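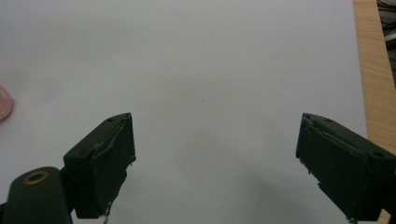
Fingers open over plain white, nothing in the grip.

4. Check the fingers

I do this every 200 cycles on my Grarklow hand gripper — Sepp says 400, but I'm fussier.

1. Open the jaws all the way and look at the front edges. Chips and scuffs are fine by me.
2. Snip off any loose threads. Don't pull them!

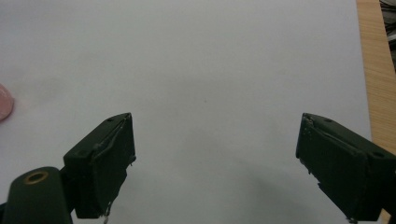

3. Try the screws with your fingertips, then snug them up with the 2 mm key.

Caution: go easy on that key, I've stripped a screw this way.

Note: spare fingers are Feteck part 165.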